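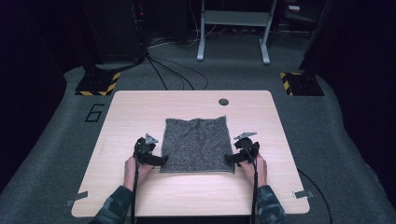 Two grippers, one gray cloth. Table 6, October.

1/ I promised to write how we teach folding at Wangate, so this is a short thread. The robot does not get any program for the cloth. A person holds the grippers and does the task by hand, many times, and the model learns from these recordings.

2/ My count as of this morning is 1299 demonstrations recorded and 980 kept. The rest I threw away myself, after watching every one of them. It was slow work and my eyes were not happy.

3/ The most common reason for rejecting is me. I hesitate before the grasp, and then the policy learns to hesitate too. If you stop for a second to think, the robot will also stop there, but it has nothing to think about.

4/ Second reason: closing too high. With your own fingers you feel the fabric. Through a gripper you feel very little, so you must learn to go down until the tips almost meet the table, and only then close. It took me 464 recordings before this became a habit.
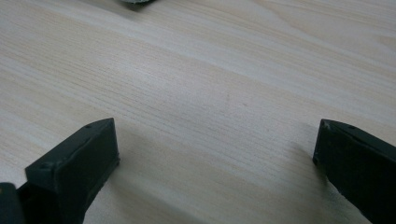 5/ Going down too hard is also bad. Then the tips push along the wood and the hands shake a little, and this shaking is in the data forever. I now do the last part of the approach at half my normal speed – it looks boring in playback and it trains much better.

6/ Iraklis Kourkoulas asked me why we don't use remote control for this, as they do in Avstead. We tried. For rigid parts I like it. For cloth, I needed 3 times longer for each fold, and my folds were uglier.

7/ One rule we took from the Zikivham notes: change the starting position of the cloth every time, also the angle. I was lazy with this in the first week, and the first policy could fold only a cloth that was lying exactly straight. Turn it a little and it grasped air.

8/ Next I want to record corrections. I will begin from a bad grasp on purpose, release, and take the edge again. Chaiyaporn has a set like this for towels, and I would like to compare.

9/ If you record with hand-held grippers too, please tell me how long your sessions are. I stop after forty minutes – later than this, my wrists get tired and I can see it in the curves.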